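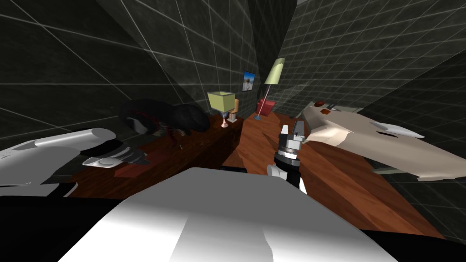
Magazin > Handwerk > Gespräche
Zuletzt aktualisiert: 4. Oktober

Farbe, die auf dem Wasser schwimmt

Schon nach zwei Minuten mit Brahim Abdel Rahman möchte man selbst eine Wanne füllen. In seiner Werkstatt Petusach in Bumlow marmoriert er Papier für Buchbinder, und er redet darüber so, wie andere über Fußball reden. „Jeder Bogen ist ein kleines Abenteuer!“, sagt er. „Ich tropfe Rot, ich tropfe Blau, und dann macht das Blau plötzlich, was es will.“

Gelernt hat er bei Yasmine Samir, die ihn neun Monate lang nur den Grund anrühren ließ - Wasser und Carrageen, über Nacht stehen lassen, abschäumen, wieder von vorn. „Ich war wütend“, erzählt er und lacht. „Heute mache ich es mit meinen Kursleuten genauso, na ja, einen Nachmittag lang.“

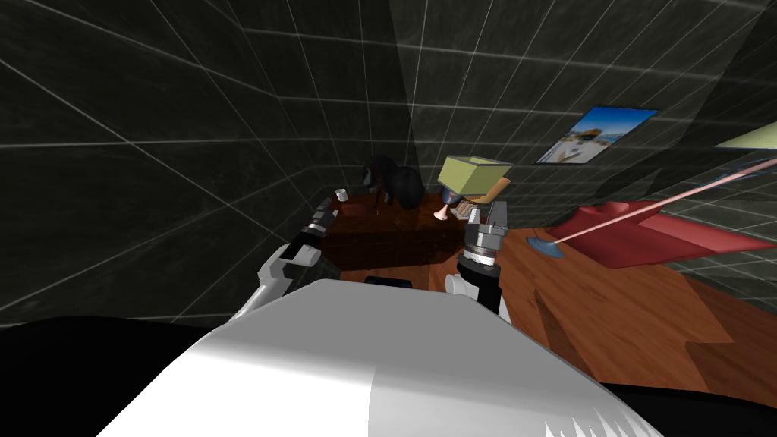
Zwei Roboterarme vor einem Tisch, Computergrafik

Gerade arbeitet er an den Vorsätzen für eine Gedichtreihe des kleinen Verlags Plotidora, Auflage 300. Dafür braucht er fast 400 Bogen, denn im Herbst zickt die Ochsengalle und die Farbe läuft zu weit auseinander. Am liebsten zieht er Kammmuster, ganz eng, mit einem Kamm, den er selbst aus Nadeln und Pappe gebaut hat. „Der ist krumm und schief, aber die Linien sind herrlich!“
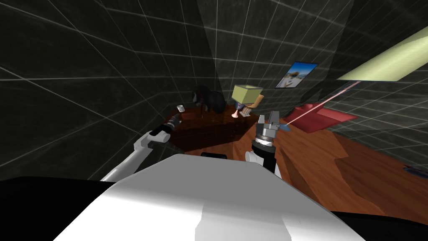
Welches Papier eignet sich für den Anfang?

„Ein ungestrichenes, nicht zu dünnes, vorher mit Alaun eingestrichen. Und bitte gleich einen ganzen Stapel, die ersten Bogen gehen sowieso daneben, und gerade die hebe ich am längsten auf.“

Im Oktober gibt er wieder Kurse, Schürzen hängen an der Tür.

Zurück | Übersicht | Weiter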